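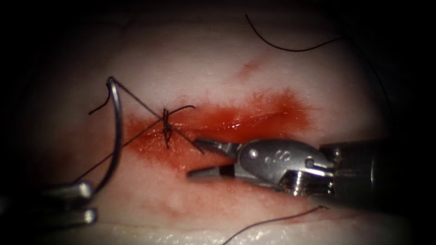 Garba Adebisi's view is that a person who cannot tie the knot slowly should not be recorded tying it fast. He wrote that in the margin of an early draft of this chapter, next to a paragraph that recommended collecting demonstrations at normal working speed, and the paragraph was taken out. The question he raised stays with us through the next several sections: when a human operator shows a robot how to do something, what exactly is the robot being shown?

Chapter 7
Teaching by Teleoperation

7.1 Two hands, one thread

In Chapter 6 the demonstrator held the arm and moved it through the task. That method, kinesthetic teaching, works well for wiping a surface or putting a peg in a hole. It works badly for suturing. The instruments are too small to hold near the tip, the two arms have to move together, and a person leaning over the workspace blocks the view of the very thing being sewn.

Teleoperation moves the person away from the arms. The operator sits at a console, looks at a video view of the pad, and moves a pair of hand controllers. The arms follow, usually with the motion scaled down so that a large movement of the hand becomes a small movement of the tip. Everything the operator commands can be recorded along with the video and the joint positions of both arms.

A suture is a useful task for this chapter because it has stages that are easy to name and hard to carry out. After a first knot has closed part of an incision, the curved needle is still attached to a strand of thread, and both have to be kept under control while the next move is set up. A driver with open jaws may be about to take the thread, or may have just let it go. One still picture cannot settle which. The recorded commands can, and this is the main reason for storing them next to the video.

7.2 What goes into a demonstration

We will use the word demonstration for one continuous recording of one task by one operator. In the exercises for this chapter, each demonstration contains the following:

The video from a fixed camera.
The position and orientation of each instrument tip.
The opening angle of each pair of jaws.
The position of the two hand controllers.
The state of the clutch pedal.

Students often leave out the last item. The clutch disconnects the hand controllers from the arms so the operator can move back to a comfortable position. If clutch presses are not recorded, the hands appear to travel a long way while the arms stand still, and a policy trained on the hand motion will learn something false.

The practice set supplied with this book, called Pumlow, holds 200 demonstrations by 2 operators, Carolina Correia and Valentin Texier. They differ in style. Correia pauses before every grasp and lines up the jaws with the thread. Texier moves in one sweep and corrects at the end. Both tie sound knots. A model trained on the two sets mixed together can end up somewhere between them, which may be a motion that neither person would make — Section 7.5 deals with this problem.

7.3 Loose thread

Rigid objects are easy to describe with a position and an orientation. Thread is not. It bends, crosses itself, lies over a stain or a shadow, and runs out of the camera's view. It is also thin enough to vanish against a dark background. An operator copes by keeping some tension on the strand that matters and ignoring the rest. The recording does not say which strand that was, so the label has to be added later by hand.

Before reading on, open demonstration 1541 in the practice set and play it at half speed. Write down each moment when an instrument changes what it is holding. Keep your list for use in Section 7.4.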